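Nernix to open Hernthorpe workshop for laundry handling demonstrations

Jan 25, 2022

Nernix will open its Hernthorpe workshop to visitors in March for a day of demonstrations on the handling of clothes and household textiles by machine. Entry is free but places must be booked.

The day is built on Prolla, the company's project to teach robot arms to sort, pair and fold small items of clothing. Staff will record tasks at a table using hand-held grippers, and visitors will be able to try the same tasks themselves. Recordings made this way are used to train the arms, which will be running in the next room.

Socks make up most of the work at present. They are soft, they change shape whenever they are picked up, and a dark pair can be hard for a camera to tell apart. The Prolla team has set itself a target of 3000 recorded sock tasks before it moves on to shirts and towels.

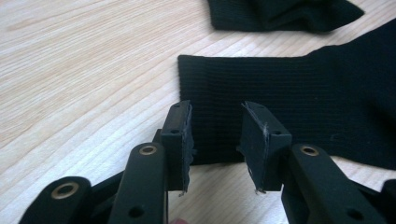 Shamim Kazmi, who leads the project, said: "People who work in laundries and care homes know far more about this job than we do. We would like them to come and have a go, and to tell us where we are getting it wrong. Last year's visitors sent us nearly 378 comments and we changed the gripper pads after reading them."

The workshop will be open in two sessions, morning and afternoon, with nine places at each table. Satti, which supplies linen services to hotels in the area, will bring mixed loads for the sorting demonstration. Visitors may also bring clean socks of their own.

Parking is available behind the building and there is step-free access from the yard. Children under 16 must come with an adult. The date and booking details will be posted on the Nernix website. Press wishing to attend should contact the Hernthorpe office in advance.

ENDS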